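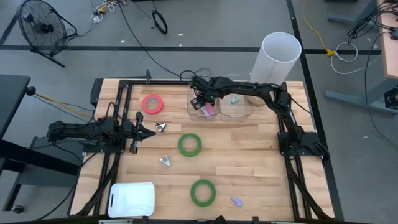
FOR IMMEDIATE RELEASE

Pluddale Sorting Month Returns in January, With More Tape Than Ever

PLUDDALE – The Hakden Tool and Supply Library will spend January putting small things into clear bins, and it would like the public to come and help.

Sorting Month is now in its sixth year. It began when the library, which lends out drills, ladders and a much-requested carpet stretcher, took in the contents of a closed stationery store and found itself the owner of more binder clips than any tool library has a use for. Members were invited to come by and separate the clips from the tape. They came, they separated, and several asked when they could do it again.

This year's event covers 305 boxes of donated desk and workshop supplies, collected from offices, garages and one very thorough retired bookkeeper. Everything will be tipped out onto wooden worktables, looked over, and placed in clear plastic bins. Once sorted, the supplies go free of charge to classrooms, clubs and anyone else in Pluddale who has ever opened a drawer looking for tape and closed it again without any.

"People assume the drills are the heart of this place," said Pornthip Saithong, director of the library. "I've seen two grown adults argue for most of an afternoon over whether masking tape belongs with the colored tape or in a bin of its own. Nobody has ever cared that much about a drill."

The masking tape question has been settled for this year. It gets its own bin. Red and green tape will share one, an arrangement that Saithong describes as "under review."

Clear bins are new. In past years the library used cardboard boxes with handwritten labels, a system that worked well until the labels were read by someone other than the person who wrote them. One box marked "misc. good" was followed by another marked "misc. other," and at the end of the month both were found to hold pushpins. With clear plastic, visitors can look at what is in a bin and put more of the same thing in it. Early trials have gone smoothly.

The clips remain a challenge. They are small, they hide under larger items, and they like to attach themselves to sleeves. Şükran Toprak, who runs the sorting tables, asks visitors to check their cuffs on the way out.

"We get a few back by mail every February," Toprak said. "Usually with a nice note. Usually clipped to the note."

Toprak has also rewritten the one-page sorting guide, which had grown to six pages. The new version asks visitors to pick up one thing at a time, put it where its relatives are, and leave anything mysterious at the end of the table. Items of unknown purpose will be shown on the Fang Street windowsill, where passersby may claim them or at least offer a theory. Last year's windowsill produced a missing piece of a neighbor's sewing machine and a long, cordial disagreement about a brass hook.

No experience is needed. Children are welcome with an adult, and adults are welcome with or without a child to explain the system to them. Tables open at 10 a.m. and close at 4 p.m., although anyone in the middle of a bin will be allowed to finish it. Tea is provided. Visitors are asked to keep it on the side shelf after an episode with a box of index cards that the library would prefer not to describe.

The month will close with the Big Giveaway, at which the sorted supplies leave the building for good. Each household may take up to 2 full bags. Schools and clubs can reserve larger amounts ahead of time at the front desk, and teachers who want glue sticks are advised to be early and polite.

Support for this year's event comes from Jakar Hardware, which donated the bins and has asked only that they not come back full of clips.

About the Hakden Tool and Supply Library

The Hakden Tool and Supply Library is a nonprofit lending library on Fang Street in Pluddale. It has 2000 members and lends tools, garden equipment and folding tables. Membership is open to all residents.

Press contact: Pornthip Saithong, Director. Reporters who wish to visit during Sorting Month are welcome at any time the tables are open and should expect to be handed something to sort.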